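Häufige Fragen zu unseren Fahrstunden mit dem Vierbeiner

Ich bin Nisha und sammle bei Celleo Fahrdaten im Büroflur. Weil in der Kaffeepause immer wieder dieselben Fragen kommen (und auch per Mail, hallo Peltow!), habe ich sie mal aufgeschrieben.

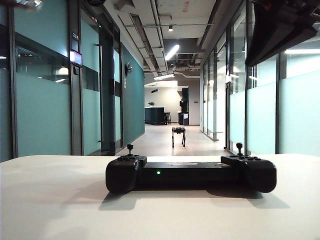
Was macht ihr da eigentlich den ganzen Tag?

Wir steuern den Roboter von Hand den Flur rauf und runter und zeichnen alles auf. Jede Fahrt ist ein Beispiel, aus dem das Modell später lernen soll, wie man sich in so einem Gebäude bewegt: mittig bleiben, vor offenen Türen langsamer werden, Leuten Platz lassen. Intern heißt das Projekt Solanki. Fragt mich nicht, warum, der Name war schon da, als ich kam.

Kann der nicht längst allein laufen?

Laufen ja, die Beine regelt er selbst. Ich sage ihm nur, wohin und wie schnell. Was ihm fehlt, ist ein Gefühl dafür, wie man sich auf einem Flur benimmt. Wer zum Beispiel schon mal mit vollem Tablett um eine Ecke gekommen ist, weiß, was ich meine!

Wie funktioniert die Steuerung?

Über einen Handcontroller mit zwei kleinen Sticks, sieht aus wie ein breites Gamepad. Bei uns ist links vor, zurück und seitwärts, rechts ist Drehen. Bitte die Sticks weich bewegen - ruckartige Eingaben landen genauso in den Daten, und dann lernt das Modell eben Ruckeln. Wenn du den Controller ablegst, dann auf den weißen Tisch am Flurende und mit den Sticks nach oben.

Wie lang ist eine Fahrt?

Höchstens 2 Minuten. Danach stoppen, speichern, neu anfangen. Längere Fahrten hatten wir am Anfang auch, aber beim Durchsehen war das eine Qual, und wegen eines einzigen Patzers mussten wir manchmal alles wegwerfen.

Wie viele Fahrten habt ihr schon?

Stand Oktober sind 156 freigegeben. Pro Schicht kommen 15 dazu, wenn alles glatt läuft. Läuft es nicht glatt, sind es weniger, und das ist okay! Ich nehme lieber neun saubere Fahrten als einen Haufen, bei dem Bhupendra hinterher die Hälfte aussortiert.

Warum ausgerechnet der Flur? Da ist doch nichts.

Von wegen. Glaswände auf beiden Seiten, ein glatter Boden, in dem sich die Deckenlampen spiegeln, und hinten macht der Gang in einen hellen Raum mit Küchentheke auf. Glas und Spiegelungen sind für die Wahrnehmung richtig unangenehm, und genau solche Beispiele wollen wir haben. In einer leeren Halle wäre das Fahren entspannter, nur würde das Modell dort wenig lernen, was uns hier hilft.

Darf ich während einer Aufnahme durchlaufen?

Ja, bitte sogar. Geh einfach so, wie du sonst auch gehst. Nicht extra ausweichen, nicht winken, nicht in die Hocke gehen und ihn anlocken (Ikechukwu, du bist gemeint). Wer gar nicht aufgenommen werden möchte, sagt kurz Bescheid, dann warten wir.

Was passiert mit misslungenen Fahrten?

Kommt drauf an. Ist die Verbindung weg oder fehlt ein Stück vom Protokoll, fliegt die Fahrt raus. Bin ich nur zu nah an die Wand geraten und habe korrigiert, bleibt sie drin und bekommt die Markierung "Korrektur". Die sind sogar ziemlich wertvoll, weil das Modell ja auch wissen muss, wie man aus einer blöden Lage wieder herauskommt. Wir hatten anfangs fast nur perfekte Fahrten, und im Test stand der Roboter dann ratlos schräg vor der Scheibe.

Wer schaut die Daten durch?

Bhupendra Chauhan und Rekha Nishad, immer zu zweit und unabhängig voneinander. Sind sie sich nicht einig, schauen wir die Fahrt gemeinsam an. Beschriftet wird in Wultix. Das Programm stürzt leider gern ab, wenn man zwei Fahrten gleichzeitig offen hat, also zwischendurch speichern.

Kann ich auch mal fahren?

Klar! Wir brauchen dringend andere Fahrstile, sonst läuft der Roboter am Ende wie ich. Du machst zwei Proberunden ohne Aufnahme, danach zählt es. Vorkenntnisse brauchst du keine. Gualtiero Guerra hatte vorher noch nie einen Controller in der Hand und fährt inzwischen ruhiger als wir alle - ein bisschen ärgert mich das schon.

Wo melde ich mich?

Trag dich in die Liste im Projektordner ein oder komm vorbei, am besten vor 11 Uhr. Nachmittags sitze ich meistens an der Auswertung und bin nicht so gesprächig.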